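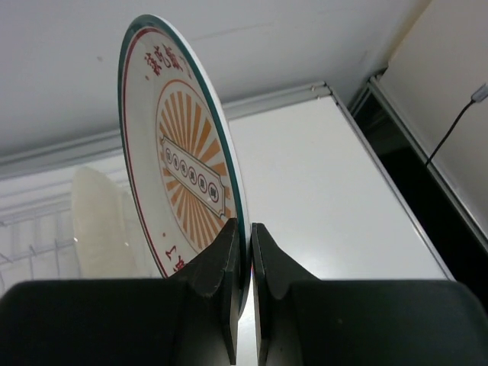
PART TWO: BUYING A PAIR OF HANDS

Chapter 5
The Plate Problem

Anyone can sell you a robot that picks up a cardboard box. Boxes are flat, forgiving and cheap, and if one gets dented the shipping company takes the blame. Plates are another matter. A plate offers a gripper nothing to hold but a rim, it breaks, and the person who owns it usually remembers which aunt it came from.

This chapter looks at a product built for that rim. The Dralier is a two-finger gripper kit sold by Citix to small kitchens and cafeterias. It comes in a box with a wrist camera, a mounting ring and a manual whose first edition, dated March 2021, spent nine pages on unpacking and one on plates. The kit costs $1,090. The arm is extra, a fact the brochure gets to on its last page.

The plate at the head of the chapter is on its edge, pinched near the lower rim with one black finger on its face and the other on its back. Look at how little of it the jaws touch. Nearly all of the sunburst in the middle, along with its banner of circled characters, is out beyond the grip, and any small twist at the fingers becomes a large swing at the far side. Most of the arithmetic in Section 5.2 comes down to that swing.

Citix claims 2,000 plates between finger changes. Emiko Tamura, who tested the kit for a cafeteria supplier, got there with her thick plates and fell well short with her thin ones. Her report calls the figure "true on a good day" - generous, by her standards. Narendra Joshi ran the same kit with a rival set of fingertips called Shim and broke two plates, both before lunch. He blamed the settings. The makers of Shim blamed the plates.

We will not pick a winner. You will learn to read a claim like Citix's and ask what was being lifted, how hard it was squeezed, and who was counting.

By the end of the chapter you should be able to:

Estimate the grip force needed to hold a plate by its rim
Explain why a tilted plate is harder to hold than a level one
Read a gripper data sheet without being charmed by it

Before You Start

Take a dinner plate you don't love. Hold it upright by the bottom edge between thumb and one finger, then tip it slowly to the left. Write down when you began to squeeze harder. Do this over a towel.

5.1 What the Fingers Feel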